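Pillow Station Back in Service After Gripper Fault

The bed-making station at the Cabrera showroom is running again after a gripper fault kept it switched off for most of May and part of the summer. Several readers asked what happened, so we have put together a short account from the service notes and from Yeison Cáceres, who was running the station when it failed.

The job at that point was a simple one. The two arms take hold of a pillow that has slipped over the side of the mattress, lift it and set it flat against the headboard. During a morning run the left gripper closed on the fabric and did not open when told to. The controller reported it as open anyway and went on to the next move, which was to pull the arm back to its rest position. The pillow went with it, the cover tore along a seam, and the right arm stopped on a force limit. Cáceres hit the emergency stop 3 seconds later. He was standing outside the marked area and was not hurt.

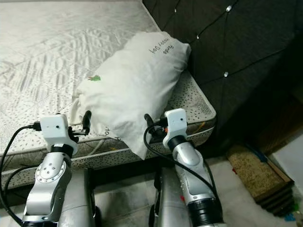 Vullora, which supplies the grippers, traced the fault to the cable that feeds the left unit. The wire that carries the finger position signal had worn through inside its jacket, close to the connector, and the damage did not show from outside. With the signal gone, the software kept using the last good value it had. Both grippers have a black cable that hangs in a free loop beside the housing, and on the left one that loop had been flexing at the same point on every reach toward the bed. Vullora's technician also found early wear on the right cable, though it still passed its test.

Two changes have been made. Both cables were replaced with a more flexible type, clamped so that the bend is spread over a longer length. Hakilent, which writes the control software, has added a check that stops both arms if the position signal goes 60 milliseconds without changing while a finger is supposed to be moving. The old version had no such check. Hakilent says other sites on the same release should install the update before running any task that involves soft goods.

The marked area on the floor has been made wider on the side away from the headboard, and operators must now keep the stop button in hand during a run. It used to hang on a hook by the door.

Cáceres would also like the cables put on a fixed replacement schedule. Vullora has not yet given a service life for the new type, so for now they will be tested every 2 weeks and the readings sent to Plorkico, which handles maintenance for the site. Anyone who sees a gripper fail to release should stop the run, leave the fabric in place and call Plorkico before restarting.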